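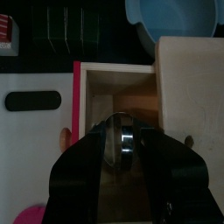
The toy kitchen gets its tidy-up

13 November 2024

So I finally did the toy kitchen. I've been putting it off since March, which is when I told myself I'd "just quickly" sort through it, and you know how that goes (it goes nowhere, and then it's November).

I love this thing, I really do. Pale wood, a bit of bright pink on the side of the cubby, and it has survived the move from Urmont without losing a single door. We paid 40 dollars for it at the Undham school sale and I would pay it again tomorrow! But the open compartment had turned into a place where everything small went to disappear. Crayons, puzzle pieces, one sock, raisins I am choosing to believe were raisins.

I took every last thing out and put it on the rug, then wiped the inside with a barely damp cloth. The edges in there look unfinished to me, so I didn't want to soak them. Then it got 2 hours with nothing in it, and I had coffee and pretended that was part of the plan.

Putting stuff back is the part I like. My rule this time was that the compartment only gets things you'd really find in a kitchen. So the little rounded piece with the shiny metal band gets to stay, and the plastic dinosaurs have moved to the shelf in the hall. There were 11 of them. Eleven! In the kitchen!

I did look at those divider trays from Trindix, because of course I did, but I think if I give everything its own slot the kids will just ignore the slots. One open space that's easy to reach into seems like the better bet for now.

Next up is the dress-up box, which won't close and which has had a cape hanging out of it all fall. If you have a good way to store capes, please leave me a comment, I'm desperate.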